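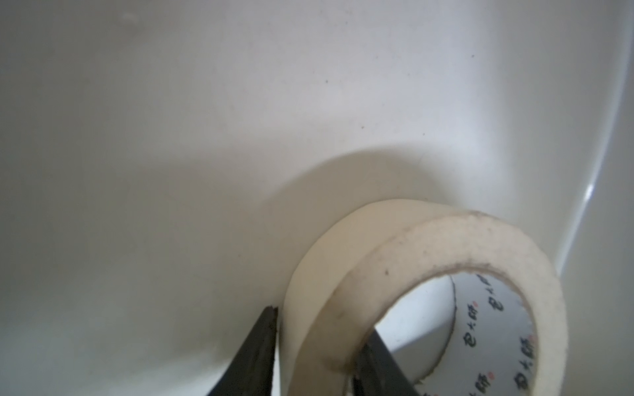

Nesby puts its wrist-camera gripper kit out on a monthly plan

Trade news, Saturday

Nesby has opened orders for its two-finger gripper kit, the one with the small camera built in at the wrist, and for the first time you can have it by the month and not just buy it outright. The kit was shown at the Gisberg open day in April. Orders went live this morning, a bit after nine, and the page fell over twice before lunch.

What you get: the gripper, two pairs of fingers (both black), the camera already fixed and lined up, one cable, a mounting plate and the software on a stick. Arm not included. Nesby says it will bolt to most small arms already out there, and there is a list on its site, though the list was half empty when we looked.

Price is 97 a month on a 30 month term, service included. Break it early and there's a fee, which the sales page mentions only right at the foot. Buying outright is still possible but you have to ring them.

The demo job

Nesby has been showing the thing on awkward everyday stuff instead of neat metal blocks. Masking tape, for one. The roll goes on its edge against a glossy white curved surface, and the gripper takes it by the wall, one finger up through the hole and the other pressed on the outside. White on white, more or less, cream tape on a shiny background with a bright streak of reflection running down it. Hard going for a lot of cameras. The picture is from the wrist camera and you can read the print round the inside of the cardboard core, little red dots and all, which is handy if you want to sort by brand.

The grime along the top rim of the roll shows up too. So do specks on the white. Nesby's sales sheet makes quite a bit of this, saying the same camera can be used for a quick look-over of stock as well as for picking. We would want to see that on a proper line before paying extra for it. The look-over feature is a separate add-on and there's no price for it yet.

Who is it for

Small packing rooms mostly, and repair shops, and anyone sending out mixed boxes. Nonlow, which packs decorating supplies, has had a kit on trial since the winter and is keeping it. Its note to the trade says set up took 11 days, longer than the week they were told, most of that spent on lighting. Once the lamps were moved it settled down. Nonlow is using it on tape, brushes and sealant tubes. Not on dust sheets, it couldn't get on with dust sheets.

Jatoi, the other trial site, sent its kit back. The reason given was noise from the finger drive and a cable that kept catching on the arm at full stretch. Nesby says the cable has been shortened and rerouted on everything shipping now. It had nothing to say on the noise when we asked, will update if that changes.

Hands on, briefly

We had half an hour with one at Gisberg. Feels solid. The fingers taper to a squared tip and don't flex much, good for rolls and tubes, less good for anything soft. Swapping them takes a hex key and a bit of patience, and the screws are small enough to lose, so do it over a tray. The camera sees its own fingertips at the bottom of the picture, and the software uses that to check where they are. Sensible. It does mean you lose part of the view when something big is being held, and there is no second camera in the box to make up for it.

The software is the weaker half. Teaching it a new item is fine, show it the thing from a few sides, draw a line where you want the fingers to go, save. Changing an item afterwards is a pain and we lost one completley by pressing back. Screens are plain and quick enough. No dark mode if that matters to you. The manual is a PDF and the index dosen't match the page numbers.

Service

Cover on the monthly plan is a swap. They post you a working gripper and you post the old one back in the same box, so keep the box. Fingers count as wear parts and you get a fresh pair every 9 months. More than that and you pay. Phone help is weekdays only, which will annoy anybody running a weekend shift. Nonlow said calls were picked up quickly but that the first person to answer was mostly reading from the same PDF.

Delivery

First kits go out next month, with the Gisberg depot handling the lot for now. A longer finger set is promised for the autumn along with a version with softer pads, and people on the monthly plan get the pads without charge. No date for the bigger gripper that was on the stand under a cloth in April. We asked, they smiled.

Trial kits can be booked through the Nesby site, one per firm, and you pay the postage both ways. You'll need to say which arm you have when booking. If yours isnt on the list, send them a photo of the mounting flange and they'll tell you whether the plate fits.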